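### 3.2 Setup and upkeep of the cell

The cell was built in Stornau and is used for repeated tests on a task board with banana plugs. It has one arm, one parallel gripper and one small camera fixed at the wrist. We describe the upkeep in some detail, as we found that most of our lost hours came from small mechanical matters and not from the control software, which we call Randa.

The fingers are the part that needs the most care. They are changed as a pair, also when only one of them shows wear, because an old finger next to a new one moves the closing point to one side. After each change the operator cleans the seats, tightens the screws by hand, and lets the gripper open and close 20 times without load. Then the screws are tightened again. In the first weeks we skipped this second tightening, and the left finger became loose twice during long runs.

After the fingers, the position of the board must be checked. The arm is driven slowly to the rectangular opening at the side of the board, and the open fingertips are brought to the narrow strip at its edge. The operator compares the wrist view with a stored view from the last good setup. If the strip does not lie between the two tips, the board frame is taught again. We do this check with the plugs in their sockets, so that the cables hang as they do in a real run.

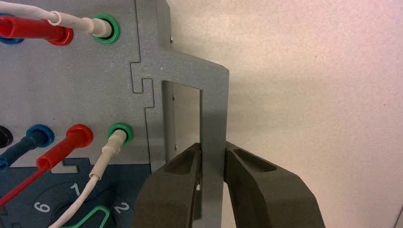

**Figure 2.** Wrist camera view at the edge check. The open fingertips are on either side of the gray strip; plugs and cables are at the left.

The cables were a source of trouble that we did not expect. A cable which crosses the lower part of the board, as the white one does in Figure 2, can change how the dial looks to the camera. We first tried to mask this region in Randa, but the mask had to be drawn again after almost every session. Now the operator lays the cables by hand before the start and saves one picture for the log – this takes little time and has been enough.

The wrist camera itself is cleaned with a dry cloth every 24 hours of operation. Its bracket, a part made by Cimutix, has only one clamp screw. When this screw is loose the picture still looks normal, but the taught positions drift slowly. Darius Raudsepp found the fault in June, after we had already replaced a good pair of fingers for nothing. A paint mark on the screw head now shows if it has turned.

All steps are written in a paper log kept at the cell. At the time of writing it holds 374 entries, most of them by Marina Makris. The entries on finger changes are used in Section 4, where we compare the wear of the two finger materials.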